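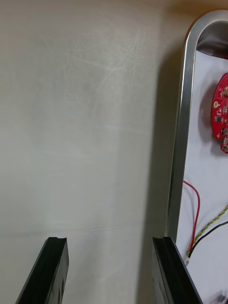 Friday

Up before six. Coffee, then straight on to the wall while the light was still low, which is the only time the marks really show. I have been putting it off since we moved the shelving out and there was no good day for it.

Started with plain warm water and a soft cloth. Then a little dish soap. Then the baking soda paste, small circles, rinse, dry with the old towel. I did one patch by the door first to see what the paste would do to the finish. It dulled it slightly, so I went lighter after that and kept the cloth wetter.

Some of it is dirt and some of it is scratches, and I can't always tell which until I have rubbed at it for a while. The scratches will stay unless I paint. I called the Barker store at lunch and they want 882 for a person to come and do the whole room, paint included. Too much. The paint alone would come to less than 200 and I have my own rollers.

Arms sore by 2 so I stopped and did the metal instead. Vinegar and water, then a dry cloth along the length of it. Fingerprints come back the minute you touch it. I should wear gloves next time.

Drove over to Leklow for more cloths and a bucket with a wringer. Road work at the bridge again. Bought bread and onions on the way back, forgot the light bulbs.

Soup for supper. Wrote the list for tomorrow: bulbs, masking tape, ask about the off-white they had at the Dranau place, call the dentist. I want to wipe everything down once more before I decide on the paint. Bed early, window open.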